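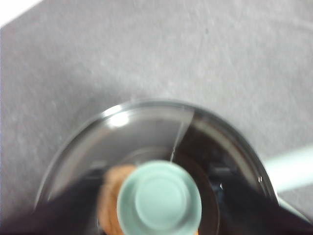 Somebody wrote in after my last piece to say that a kitchen gadget which does two jobs does both of them badly, that everyone's grandmother knew as much, and that the only honest breakfast is made with a frying pan, a saucepan and a bit of patience. It was a good letter, well over a page, and I read it twice over my toast. I disagreed with nearly all of it, and I have been composing my answer in the bath ever since, so you will have to forgive me if it comes out at some length.

I ought to say that I was brought up on the same view. My mother had a deep suspicion of anything with a plug that wasn't a kettle, and when an uncle gave her an electric carving knife it lived in its box on top of the wardrobe until the wardrobe itself was sold. We had one good heavy pan and one milk pan with a wobbly handle, and between them they fed five of us. I carried that with me into my first flat and my second, and I was quite stern on the subject at dinner parties.

Then I moved to Virkley, to a kitchen that the estate agent had described as compact. The cooker that came with it had four rings, of which two worked, and one of those only if you leaned on the knob. I managed like that for a whole winter. I would put the eggs on, wait, take them off, put the pan on for the bread, wait again, and by the time everything was on a plate half of it was cold and I was late for the bus. I don't offer this as a hardship, as plenty of people have it far worse, but it did wear away at my principles.

So one Saturday I went down to Ralton, the big homeware shop by the bridge, meaning to buy a tea towel, and came home with a mint-green breakfast maker that has a grill at one end and a little pot at the other. I was slightly ashamed of it. I carried it up the stairs with my coat draped over the box.

That was 24 months ago, and I use it nearly every day. I'd like to put in a word for it, and for the whole unfashionable family of things it belongs to.

The usual complaint is that these machines are a compromise. Well, of course they are! The pot is small. It will do porridge for two, or a few eggs, or the sort of soup you have when you can't face making soup, and it won't do a stew for a family. The grill will take a couple of sandwiches and gets very hot in the middle and a little less so towards the corners, so that you learn to put the thick end of the sausage where it counts. A proper cook with a proper hob would do all this better. But I am not a proper cook at ten to seven in the morning, I'm a woman in a dressing gown looking for her glasses, and what I want at that hour is for the egg and the toast to be ready together.

They are, too, or very nearly. Nine minutes for the egg as I like it (I know, I know, but I like it firm), bread under the lid for the last few of them, and the rest of the time is mine for the tea and the post. I find I sit down to breakfast now. I had fallen into eating it standing up by the sink, and I hadn't noticed that I minded.

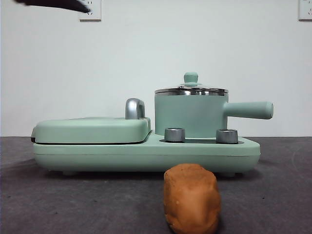 Does it earn the room it takes up on the worktop? In my kitchen it does, on the understanding that it stays out all the time and something else goes away.

I feel strongly about that second part. I have come to think that the trouble with most gadgets is where we put them, and that the poor things are judged from the back of a cupboard. If I had to kneel down and shift the colander and the cake tins to get at the breakfast maker, I'd have used it three times and given it to the church sale, and I would have told everyone it was rubbish. What went away to make room was the toaster, the bread bin and a very handsome set of scales that I had never once weighed anything on. I missed the bread bin for a week or so. The loaf lives in a bag now and seems no worse for it.

There is the matter of the colour as well, which I know some of you will think beneath discussion. I chose the green over the black and the cream, and I have been teased for it. It's the green of a hospital corridor, according to one neighbour. To me it is the green of the ice cream we used to have at the seaside, and it does me good to see it first thing, against a plain white wall and a dark grey worktop, in February, with the rain coming down. We are allowed to like the look of things we use. People will spend a fortune on a tap and then tell you that a coloured saucepan is frivolous.

Now, I want to be fair to the other side, and here I must bring in the Cabral, the café at the end of my road, where they have cooked breakfast on the same flat iron plate for longer than I've been alive. I eat there once a month or thereabouts and it is far better than anything I make at home. The bacon is better, the eggs are better, and somebody else washes up. If my correspondent's argument is that breakfast cooked with skill on a serious piece of equipment beats breakfast cooked by me on a green gadget, then I'll concede it at once and buy the first round of tea. I only say that it is no guide to what one should do on a wet weekday at home.

Nor do I hold with the very grand machines. A cousin of mine has a Plurnberg, which cost her £219 and steams and sears and has a little screen that wishes her good morning, and she is frightened of it. Mine cost £51, had a booklet I could read without sitting down, and asks nothing of me except that I wipe the plates while they are still a bit warm. I think there's a point, somewhere between those two prices, where a kitchen thing stops helping and begins to want looking after, and I would sooner stay on the near side of it.

What would I say against mine, if pressed? The flex is too short, for a start. It reaches the socket if the machine is exactly where it is and nowhere else, and I can't think who decided on the length or what sort of kitchen they had in mind. The pot lid gets hot, and so does its owner's temper when she forgets. The groove round the edge of the grill collects crumbs that only a cocktail stick will shift. And I do miss, now and then, the sound of butter in an open pan, which you don't get with a lid down, and which was half of my childhood.

I still have the heavy pan, as it happens. It comes out for pancakes and when my brother stays. I haven't gone over to the other side entirely, and I suspect my correspondent has an electric something or other tucked away as well, a slow cooker perhaps, or one of those egg boilers with the whistle. If so I should very much like to hear about it, and whether it is kept out or put away.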